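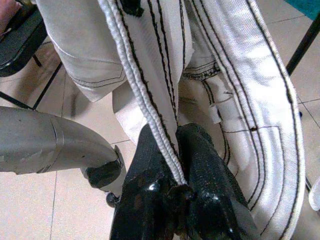 The linens side of the project has moved on a lot since my March report, so I'll start there and get to the money further down. The white bags are the part I'm most pleased with. We went with dark stitching on white in the end, two or three lines of it following the curve of the band, and I know Hoi-yan Hsieh was nervous it would look fussy, but I think it makes the whole thing much easier to put together. You can see straight away if a line has wandered! The rolled edge has that thick, ropey twist we talked about when you visited, and it's chunky enough to grab hold of when the bag is full.

I still don't love how the thread bunches up in places. There's a little black patch on this one where it has all gathered together, and I've asked the sewing group to go slower when they start and finish a line. We've tried a longer stitch as well. It helps a bit, but it looks untidy on the flap hem, so I've gone back to the short stitch there and kept the long one for the straight strips.

**Where we've got to**

- 321 bags cut, 99 of them sewn and checked
- pattern sheets redrawn (the old ones had the flap the wrong way round, my fault)
- second batch of white cloth delivered by Lorau, a week later than promised
- Zenberg have serviced both of the heavy machines

The cutting went much faster than I'd planned for and the sewing a good deal slower, so there's a big pile of cut pieces on the shelves in the back room waiting their turn. The curved band is what takes the time. You have to ease it round a little at a time, and the newer sewers tend to pull it, and then it puckers and has to come out again. I've started everyone on straight edges for their first two sessions and that has cut down the unpicking no end.

**Money**

We've spent £1638 from the materials line, nearly all of it on cloth and thread. The cord was dearer than I'd put in the budget — Choi stopped doing the thinner one and the next size up costs more per reel — but we saved on thread by buying the big cones, so I'm not asking for anything extra. Hoi-yan has the receipts and will send them over separately with her spreadsheet.

**What's next**

The first 50 finished bags go to Prunora for their laundry round. They've agreed to use them properly, stuffed full and washed hot, and to tell us what gives way first. My money is on the corner where the flap meets the band. If it does go there I'd like to add a second row of stitching before we sew up the rest, and I'd rather hold the others back for a fortnight than have to unpick them.

Two things I need from you, when you get a minute. Could you confirm we can move what's left of the travel line into sewing hours? And do you still want your name on a label inside each bag? If so I need the artwork soon, as the labels have to go in before the side seam is closed.

Come and see us again if you're passing. The kettle is fixed now!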